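Brimmont bringt den ganzen Hausrat an einen Tisch: Start für den Reparaturtreff in Droltmont

Droltmont, im November. Ich gebe zu, ich hab mich auf diese Pressemitteilung richtig gefreut! Ab Dienstag machen wir von Brimmont in Droltmont unseren ersten festen Reparaturtreff auf, und zwar in der alten Näherei am Shi-Platz. Wer einen wackligen Stuhl, eine stumme Stehlampe oder einen Toaster mit Eigenleben zu Hause hat: bitte einpacken und vorbeikommen.

Angefangen hat alles mit einer Umfrage im Frühjahr. 417 Haushalte haben uns geantwortet, und zusammen haben sie 1.055 kaputte Dinge aufgezählt, die noch im Keller oder auf dem Dachboden stehen. Ganz vorne lagen übrigens Kaffeemaschinen, dicht gefolgt von Regenschirmen (mit denen hatte ich wirklich nicht gerechnet). 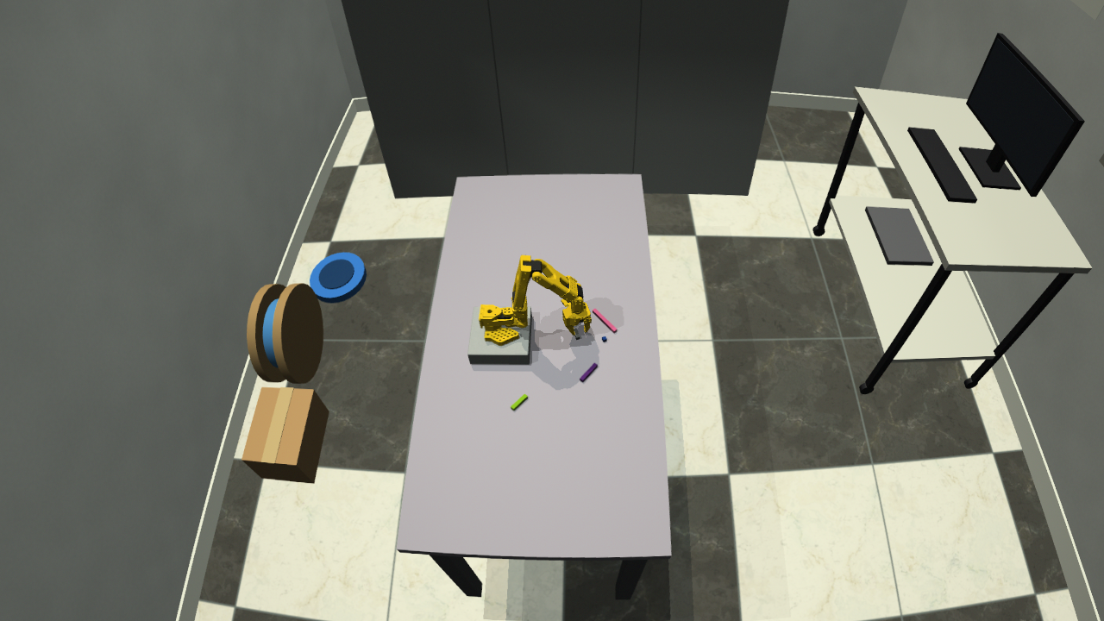
Zum Treff gehört auch ein Kursprogramm, das wir zusammen mit der Lernwerkstatt Skillska aufgebaut haben. Los geht es mit Löten für Anfänger, danach kommen Nähmaschinen und im neuen Jahr ein Abend nur über Holzleim, auf den ich mich persönlich am meisten freue. Bei den Arbeitsplätzen haben wir lange überlegt und uns für einzelne Tische entschieden, rechteckig und mit glatter, matter Platte wie auf dem Bild, an die man von beiden Langseiten herankommt. So können zwei Leute am selben Gerät schrauben, ohne sich die Ellbogen in die Rippen zu stoßen! Pro Kurs gibt es 10 Plätze, und bitte meldet euch vorher an, die ersten beiden Termine füllen sich schon.

Ein Kursabend kostet 50 Euro, Werkzeug und Kleinteile sind dabei. Der offene Treff ist kostenlos, wir freuen uns aber über jede Münze in der Dose am Eingang. Ersatzteile bestellen wir auf Wunsch mit und geben sie zum Einkaufspreis weiter. Große Geräte wie Waschmaschinen können wir leider nicht annehmen, die Treppe ist einfach zu eng.

Geöffnet ist immer dienstags von 16 bis 20 Uhr. Anmeldungen für die Kurse nimmt Skillska entgegen, Presseanfragen landen direkt bei mir im Brimmont-Büro in Droltmont. Wer für einen Bericht vorbeischauen möchte, kommt am besten gleich um 16 Uhr, da ist es noch ruhig und der Kaffee ist frisch.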